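Onska Linen Services seeks a night finisher (and, with luck, a second one)

2021-11-10

Somebody has to care about tablecloths between ten at night and six in the morning. We'd like it to be you. Onska supplies clean linen to hotels, two wedding barns and a cruise line that would prefer we not discuss the gravy.

The Drindis site sent out 3372 pieces in one night last January, and we have been bragging about it ever since. You'll be expected to brag too, after training.
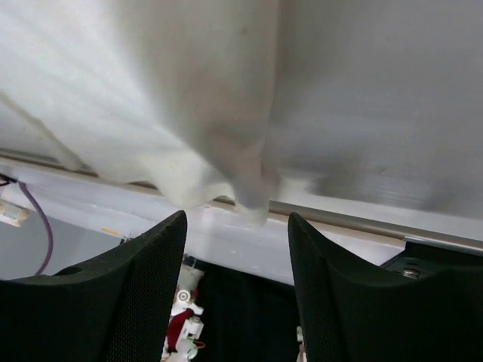

What you'll do

– Feed, fold and stack, in that order
– Spot stains before the customer does
– Tell a flat sheet from a tablecloth at 4 a.m.
– Sign the Aretti log, a binder older than most of the staff

What you'll get

Seven paid training shifts, a locker that mostly shuts, and a free wash for your own clothes once a week. Pay is by the hour and starts above what the bakery next door offers. We checked. Their break room smells better, so it seemed only fair.

No experience needed. If you have ever wrestled a fitted sheet and lost, say so in your letter – we distrust people who claim to have won.
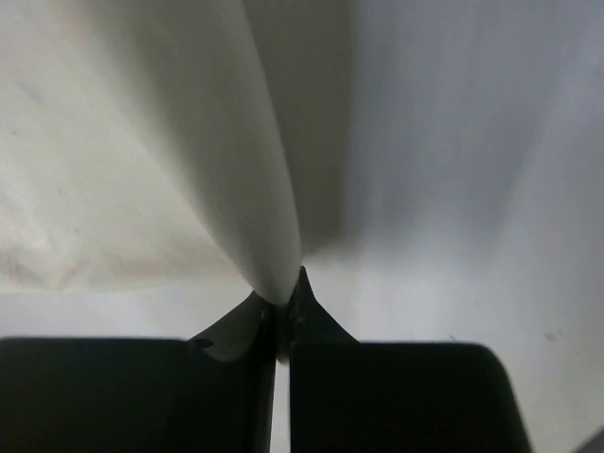

Uddin
Night Shift Manager, Drindis

Send one page, no photo, to the address at the foot. I read applications after the second coffee, and I do reply.

Comments

foldedcorner: Is the locker thing negotiable?

drindis_local: Worked there two winters. Warmest building in town. Bring your own mug.

Tess40: Can I apply if I already work at the bakery?

Contact: Onska Linen Services, Hiring Desk, Drindis | © 2021 Onska | Back to top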